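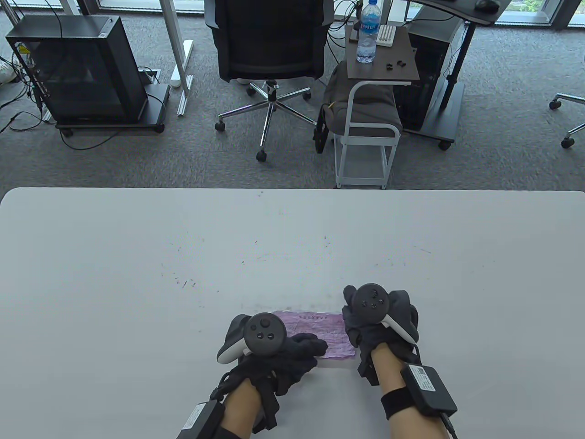

Subject: Re: [adbridge-makers] Vatden open day, who's going?
From: Hwa-young Geum
Date: September 22, 2021

Hi everyone,

Sorry for the slow reply, I meant to write this the same evening and then the week got away from me.

> Did anybody from the list make it over to the Vatden open day? I had it
> on the calendar since July and then couldn't get out of work. I'm mostly
> curious about the Pilow demo. Is it a real robot doing things or a video
> of one? And is it worth asking them for a group visit, or is it one of
> those places where you get a tote bag and a slideshow? Also wondering if
> it would suit the high school kids, some of them have been asking.
> - Marcy

Marcy, you were missed! I went with my brother-in-law, who only came for the drive and ended up asking more questions than I did. They're on the upper floor of the Paulauskas building, the side with the big windows. It's a working office, with computers on little wheeled stands and cables across the carpet, so watch your feet. I liked that they hadn't tidied it into a showroom.

To your question about Pilow: the part we spent our time on was the people side, meaning how they record somebody's hands doing an ordinary job so that a robot can be taught from it later. You put on gray fabric gloves and hold a VR controller in each hand, and there is a black box strapped to each forearm. Then you sit at a table and do very plain things. When I came in, the job was a crumpled sheet of pinkish-purple paper. You pin it down with one hand and try to smooth it out with the other, all while holding on to the controllers. I thought it would be dull to watch and it was not dull at all. My brother-in-law had a turn and got quite competitive with a piece of paper.

What surprised me is how much you use your fingertips without thinking about it. With a controller in your hand you can't, or not the way you're used to, so you start pressing with the side of your hand or with whatever fingers are free. The woman running the table told us that's fine and they want people to find their own way. She also said the crumpled paper is harder for them than stacking blocks, which I believe, as the paper never sits the same way twice. They had been through 410 recordings on paper tasks before the open day and she was cheerful about needing a lot more.

A few practical things, in no order:

The guided part lasts 45 minutes, and then you can stay and chat. We stayed much longer than we should have.

Wear short sleeves if you want a turn, or something that pushes up easily. The straps go on your bare forearm. I had a sweater on and it was a whole production.

The gloves run large. I have small hands and kept losing track of where my fingers ended — they did say smaller ones are on order.

There is a robot arm in another room, and we saw it for a short while at the end. It picked up a dish towel and put it down again, slowly. I'd tell the kids to expect slow. If you go in thinking of the movies you'll be let down, but if you've ever tried to get a gripper to hold anything limp you will be very impressed.

Parking is behind the building, and the front door sticks. Pull, then push.

As for a group visit, yes, please ask! I brought it up and they seemed glad of it. They can take up to 13 people at a time, and they'd want the high school group to come with a signed form for anyone who wants to be recorded. Watching doesn't need a form. I have the contact address and can forward it, I just don't want to put it on the open list without asking her first.

I'd happily go again myself. I never did get the paper flat, and I'd also like to ask what happens to the bad takes, whether they keep them or throw them out. I thought of that in the car of course.

If you want to come along, write to me off list and say whether you can drive. I have room for two, three if nobody minds the middle seat — it's a small car.

Warmly,
Hwa-young

P.S. No tote bag. There were cookies.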